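4. Setting up the table for the tidy-up routine

I've set this cell up more times than I care to remember (twice in one afternoon, when Graham Stockdale was learning it), so these are the steps in the order I do them.

1. Press the stop button on the Prellier arm and check the lamp on the base goes out. Hands stay off the table until it does.

2. Wipe the tabletop with a dry cloth. Polish makes the trays slide about, and then you'll be chasing pick errors all morning!

3. Shut the lids on the pop-up power box. The arm sweeps low over that bit and a raised lid will stop it dead.

4. Load the organiser tray away from the cell. Stamps go upright, side by side, and the binder clips all go in one compartment. A heap is fine.

5. Carry the tray over with both hands, one at each near corner, and lower it flat.

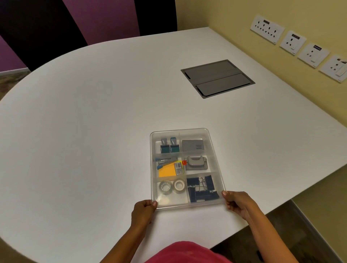

6. Slide it gently until it meets the two corner stops, then let go and give it a little nudge. If it rocks, there's a clip or something caught underneath.

7. On the Grimshaw screen, choose Teach, then Tray, and type in 482 for the reach. Our older arm at Lamthorpe wants 855, so do check the label on yours first.

8. Release the stop button and run the slow pass. I stand by the button for the whole of it, and so should you.

Note: clear plastic is a pain for the depth sensor. If the outline on screen looks ragged, dim the lamp over the table and run Teach again.

Caution: don't reach in to straighten a stamp while the arm is paused. Paused isn't stopped, and it will carry on when the timer runs out. Go back to step 1.

If the slow pass fails twice, ring Heather Hinds on the Drisden desk before you touch the gripper settings.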